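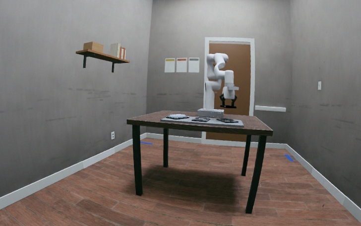
**Figure 3.1** A simulated workcell: a white robot arm mounted on a table, with its gripper open above a gray board and three flat parts.

# Chapter 3: Before the Arm Moves

## Rules, Standards, and the Habits Behind Them

When I started teaching this course, I kept the safety rules for the last week of the term. It seemed sensible to me then. Students had come to make a robot do something, and I thought they would listen better once they had made one do it. What I got, of course, was a room full of people who had already learned their habits, and who now had to be talked out of half of them. One pair had spent most of a term reaching across a live tabletop to straighten a part by hand, and they were so good at it (and so quick!) that they were a little hurt when I asked them to stop.

So the rules have moved up to Chapter 3, ahead of motion planning and well ahead of grasping, and we will carry them with us from here to the end of the book. I know this isn't the chapter you bought the book for. Please give it a fair chance anyway, and read it with a pencil in your hand.

We will do much of our early work in simulation, using cells like the one in Figure 3.1. A simulated arm can't bruise anyone, and you may well wonder why we should bother with rules for it. My answer is that a simulated cell is a drawing of a real one, or at least it ought to be treated that way. Whatever you leave out of the drawing tends to get left out of the room. If you never decide where a person may stand in the simulation, you'll be deciding it later on your feet, with the power on, and that's a poor time for careful thinking.

### What you will be able to do

By the end of this chapter you should be able to:

- tell the difference between a law, a standard, and a house rule, and say who stands behind each one
- write a plain description of a robot cell that a stranger could work from
- carry out a simple risk assessment for a tabletop arm and keep a useful record of it
- set a starting position, a stopping position, and a speed limit, and defend your choices to a classmate

### Words to watch for

**Hazard**, **risk**, **reach envelope**, **restricted space**, **protective stop**, **emergency stop**, **end effector**, **house rule**, **change record**. Each one is explained where it first matters, and they are gathered again in the glossary.

## 3.1 Three kinds of rule

People new to robotics often speak of "the regulations" as though there were one thick book somewhere with all the answers in it. I wish there were. In practice you'll meet three kinds of rule, and they behave quite differently.

**Laws** come from a government. They usually speak in broad terms, telling an employer to keep a workplace safe without saying much about the length of a robot's arm. They differ from place to place, so this book won't try to recite them. Find out which ones apply where you work, and ask somebody whose job it is to know.

**Standards** are written by groups of people who build, sell, use, and study machines. The one you will hear named most often is ISO 10218, which deals with the safety of industrial robots. A standard is not a law by itself, though a law or a contract may point to one and so give it teeth. Standards are also revised from time to time. Always write down which edition you are working from – a note that says only "meets the standard" is close to useless a few years later.

**House rules** are the ones your own lab or shop makes up. They're often the shortest and the most useful, because they were written by people who know the room. At Petchrat, the small training shop where I first worked with arms, there was a house rule that whoever wrote a program had to read it aloud to a second person before running it for the first time. I found this embarrassing for a week or so. Then I heard myself read out a height that would have driven the gripper well into the tabletop, and I have been fond of the rule ever since.

You can make a house rule stricter than the standard, and you'll often want to. You may never use a house rule to excuse yourself from one.

## 3.2 Describing the cell

Every assessment begins with a description, and a weak description spoils everything that follows it. Look again at the cell in Figure 3.1. The arm's base sits near the back edge of the tabletop, and the work is laid out on a board in front of it. There is a doorway in the wall behind. All three of those facts belong in a written description, and the one that students most often leave out is the doorway.

Why should a door matter to an arm on a table? Think about how people come into a room. They may be carrying something, or talking over a shoulder, and they don't know what the arm is about to do. With the base set toward the back of the table, the arm may be able to swing out on that side too, even if the program never asks it to. The space the robot *could* reach, with every joint free to travel as far as it goes, is called the **reach envelope**. The smaller space you permit it to use, by means of stops or limits, is the **restricted space**. A good description gives both, and says what lies inside each: furniture, walls, doorways, and the places where people walk.

Figure 3.1 can't tell you how far this arm reaches, by the way. No still view can. You will need the maker's data sheet or the joint limits in the robot model, and in Exercise 3.2 we will measure the envelope ourselves.

Next, describe the **end effector**, the tool at the end of the wrist. Ours is a gripper with two fingers. Say how wide it opens, how hard it closes, and what it does when the power fails. That last question has no answer that is right for every job. A gripper that lets go may drop its load, and one that holds on may be holding a hand.

Finally, describe the parts. Write down the weight, the edges, and the material of each one, and whether it can slide. Flat parts deserve a special word here. They look harmless, but the fingers have to come very low to take hold of them, and small mistakes in height matter a great deal when you're working close to a board.

## 3.3 Hazard and risk

A **hazard** is anything that could do harm. **Risk** takes in how bad the harm might be and how likely it is to happen. The two words get swapped freely in everyday talk, and I do it myself at the dinner table, but in your written work please keep them apart.

Take the closing fingers of a gripper. The hazard is pinching. If the fingers close gently and people's hands stay well away, the risk may be low. Put a person beside the board to straighten parts while the program runs, and the same hazard now carries a much higher risk, though nothing about the gripper has changed.

### Case for discussion: the borrowed program

Montri Onsri was setting up a sorting exercise at the Grirkville training center. A colleague, Boonsong Somboon, had a program that already worked on the same model of arm, and he was glad to share it. Both men were careful workers. The program had been run 71 times in its first home without a fault, and that figure was written proudly at the top of the file.

What the file did not say was that the board in the first cell had been thinner by 18 millimeters. On the first run at Grirkville the fingers met the board, the arm made a protective stop, and one finger was bent. The two of them spent the rest of that afternoon checking the other heights in the program, and found 2 more that would have done the same thing.

Talk over these questions with a partner before you read on:

1. The number at the top of the file was true. What did it lead Montri to believe, and was he right to believe it?
2. Which line in a cell description would have caught the trouble?
3. Suppose both cells had been modeled in simulation first. Would that have helped? What would the models have needed to include?
4. Write one house rule, in no more than two sentences, that you would be willing to follow yourself every day.

I would linger over the fourth one. It is easy to write a rule for other people, and the rules that last in a shop tend to be the ones their authors can put up with at the end of a long shift.

## 3.4 The change record

A **change record** is a dated list of everything that has been altered in a cell since it was last assessed. It can be a bound notebook or a shared file. Here is the form of entry we will use throughout the book:

> **Date:** Wednesday, February 24, 2021
> **Cell:** Stesari bench
> **Change:** Board replaced with a thicker one. Approach heights raised to match.
> **Checked by:** M. Onsri
> **Reassessed:** Yes, at reduced speed, with the tabletop clear of people

Notice that the entry is short – nobody keeps up a record that takes half an hour to fill in. Notice too that it names a person. Start your own record today, even if all you have is a simulated table and an arm that hasn't moved yet. Your first entry should be the description you write for Exercise 3.1, which begins on the next page.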